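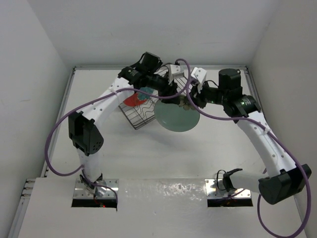 Szabo is a policy-learning method for bimanual dish handling, released by Lorna Tiongson and Dexter Sorensen at Furkis. We reviewed version 2 on our own cell. Its central claim is that a joint action head, predicting both arms in one chunk, copes better with close-range work than two separate heads. The wire rack set beside a round plate is the test layout suggested in the release notes, and we kept it. Training used 293 demonstrations and ran to completion on one workstation.

Across 523 trials, the joint head produced fewer wrist conflicts than our baseline. Rack insertion was the weaker behaviour, with most failures being small errors in plate angle. 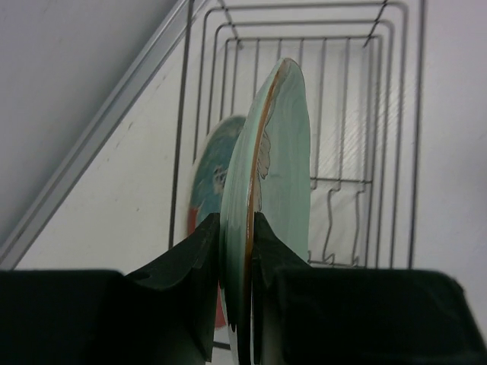
Does the method need force sensing?
Position and camera input are enough to run it, although the authors recommend a current limit on the grippers.

Documentation is adequate. The calibration script is poorly commented and its default colour settings had to be changed by hand.
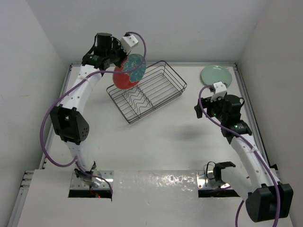
Last modified: Wednesday, March 27, 2019

Inference was stable at the default chunk length. Shorter chunks made the arms hesitate near the rack. Recommended for labs with a matched pair of arms; single-arm users gain little.

Reviewed by Shoshana Hutchins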